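Notes on the Reading Room Hours at Jendedville

Readers of this blog will be aware that the Jendedville branch library revised its opening hours in May. I have used the reading room for most of my adult life and wish to set down a few observations.

The room now closes at 5 pm, where it formerly remained open until 9. The notice at the entrance states that evening use had fallen. That may well be so, although the figures given cover the winter only, when the heating was under repair and the Grewal Street door was kept locked.

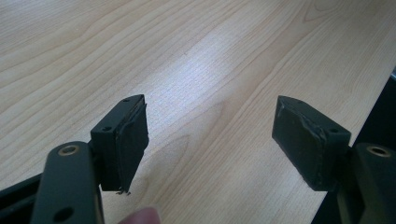
The local history collection is the greater concern. It comprises 2972 items, of which 588 may be consulted only in the room itself – among them the Skarano maps and the early parish registers. Those who work during the day can no longer see them at all.

I have written to the branch to request one late opening each week. A reply has been promised by the end of the month, and I shall publish it in full once it is received.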